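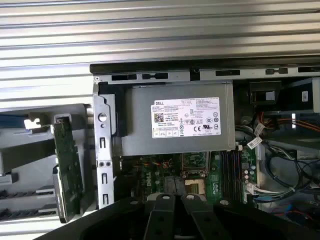
Doe keeps pulling fur but no kits, and now she's stopped eating her pellets?

Hi all, first time posting. I've got a pair of mini lops, Moon (the doe) and Olier (the buck, living next door since August in his own hutch, and very cross about it). Moon started pulling fur on her chest and carrying hay round in her mouth at the weekend, big moustache of it, so I gave her a nest box and she filled it beautifully. That was four days ago and there's nothing in it but fluff! She's growly if I put my hand in. This morning she left her pellets, though she did take some hay and a bit of coriander. She's still pooing, a bit smaller than usual. Is she pregnant or having me on? They did have one escape together but I only turned my back for a minute. She weighs 1.9 kilos if that helps.
Posted by Kesteck

Answer 1
A minute is plenty lol. Mine managed it through a gap in the run. Count 31 days from the escape and see what you get.

Answer 2
Could easily be a phantom, they last a couple of weeks or so and then she'll act as if nothing happened. Mine had three in one summer before I had her spayed (cost me 285 and I'd have paid double for the peace and quiet). But please don't sit on the not eating! Smaller droppings and leaving her food is when I'd ring the vet, today, and say she might be in kit so they're careful with her. Rabbits go downhill fast. A vet can feel her tummy too, don't try it yourself if you've never been shown how.

Leave the nest box in till you know. If it is a phantom, take it out once she's lost interest.
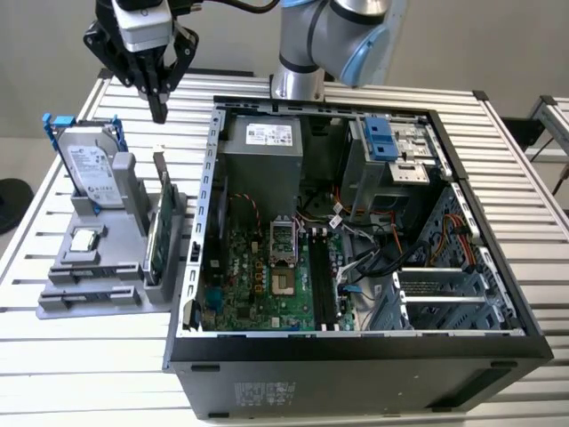 Get her on the scales every morning at the same time and write it down, it's the best thing I ever did with mine. I use kitchen scales with a washing-up bowl on top, and one of my does was up 97 grams before I'd even noticed she was rounder. I keep it all in a spreadsheet on an old desktop, a black tower much like the one lying there with its side panel off, and do back yours up if you go that way, as I lost a whole year of litter records when my hard disk went. Paper on the hutch door works just as well. If she drops 100 grams or more, that's a vet trip whatever the calendar says.
Posted by Madard

Comment from Kesteck
Thank you both! Vet can see her at half four. I've worked it out and the escape was 19 days ago, so I'm none the wiser. Will update. Olier is thumping.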